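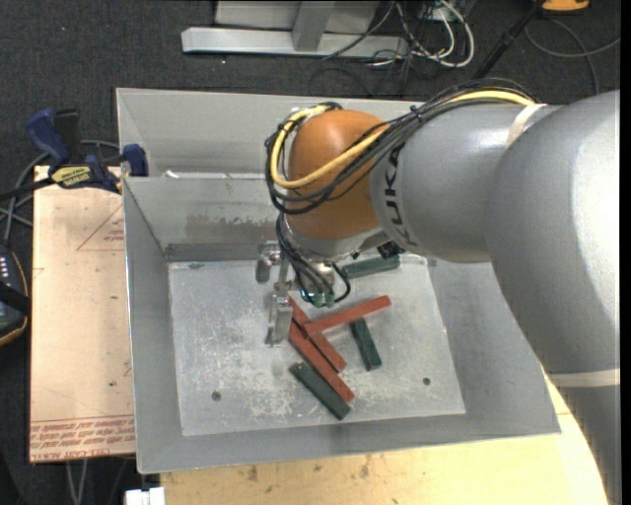 A KUKA arm at work over a gray metal bin

Lock Up the Wi-Fi: Kitchen-Table Tips for a Safer Home Network

Household Tips > Around the House

If you have one free evening and a pot of coffee, you can get your whole home network into better shape. I love this job! It's like cleaning out the junk drawer, except at the end your doorbell is harder to break into. All you need is a pen, a notebook and the password to your router (try the sticker on the bottom if you've never changed it, and then please change it).

Start with a walk

Go from room to room with the notebook and write down everything that connects. Phones and laptops are easy. Then come the printer, the TV, the thermostat, the baby monitor in the closet, the smart plug behind the couch that used to run the Christmas lights. Check the garage too. My list went onto a second page, and I had sworn up and down it would fit on half of one.

Now log in to the router and compare your list with the one it shows. Names can be cryptic, so if you can't place something, switch off one gadget at a time and see which line goes gray. Some routers take a few minutes to catch up, so don't rush it.

The router itself

Change the admin password first. It is separate from the Wi-Fi password, and plenty of people have only ever changed one of them. Then look for the update page, usually under Advanced or Administration. If there's an automatic update switch, turn it on and set it for 4 a.m. or whenever your house is asleep.

Under wireless security, choose WPA3 if it's offered. WPA2 is fine if an older gadget won't connect otherwise. Turn off WPS and turn off remote management unless you know you use it. Write down each change as you make it – you will thank yourself the first time the printer sulks.

Give the gadgets their own room

Most routers can make a guest network, and it's perfect for plugs, bulbs, speakers and that sort of thing. Ours is called Hesau and the family one is called Lendisik, and neither name tells the street whose house it is. Skip your last name and your house number.

Moving everything over is the slow part. Do the bulbs one lamp at a time and keep the instructions handy, as every brand has its own way of blinking at you. If your printer stops working from the laptop, put it back on the family network and carry on.

Passwords you can live with

Long beats fancy. Four or more random words make a good one, and a password manager can do the rest of the remembering for you. I put mine off for ages and then moved all my accounts over in one rainy afternoon, email first, bank second, and the shopping sites whenever I happened to log in again. So much nicer!

Turn on two-step login for your email before anything else. If a site gives you backup codes, print them and keep them with the passports. Please don't leave them in a file called "codes" on the desktop. (Yes, I did.)

Old gadgets

Before a tablet or camera leaves the house, sign out of its account, do a factory reset and pull any memory card. Then remove it from the app on your phone as well. If the maker has stopped sending updates, I'd retire the thing or use it offline. An old tablet makes a great recipe stand with a few PDFs saved on it.

Keeping it up

I do a short check every May and again when the clocks change in the fall. Router update, device list, new guest password if we've had a full house. It takes less time than defrosting the freezer, and you can do it sitting down.

From readers

Lurdes Mota tapes a card inside the pantry door with the guest Wi-Fi name and password, and nothing else on it. Great for sitters and grandparents.

Wim Vandenberghe labels every power adapter with a paint marker before it goes behind the TV stand. "Saved me from unplugging the router twice already," he writes.

Nii Owusu asks if a webcam cover is worth buying. A bit of painter's tape works just as well and peels off clean.

Next up: sorting out the cable basket, with 8 ways to use bread bag clips.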